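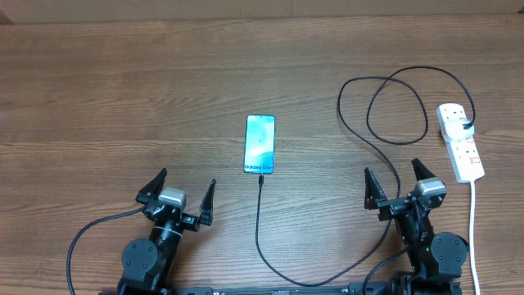 Jeranness two-arm bench kit, with a Galaxy S24+ on its charging cable. Power strip not included.

The Jeranness is a pair of arms on one base rail, sold to people who would like their chores done and are willing to wait. Both arms end in two-finger grippers. It will not fold your laundry. We asked.

What it's for: small tabletop jobs, such as picking up a phone, moving a plug, or tidying a cord. Our cable routine is now in version 4 and is allowed 12 minutes per attempt. You could do it yourself in less, but you'd have to get up. 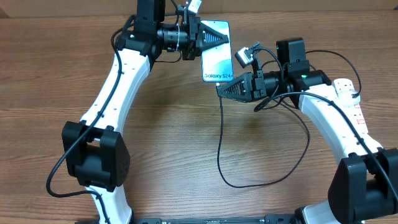 Kerubo Mushi writes that she has run one at the Cusport repair counter since December and still plugs in every phone herself, though she now trusts it to hand her one. Four stars.

We'll take four stars.

In the box: two arms, base rail, two grippers, 10 spare cable ties
Not in the box: table, phone, patience
Warranty: 19 months, crumbs excluded
Shop-floor use: ask first. Arnel Pangilinan answers the Hikusen support line and will talk you down to something sensible.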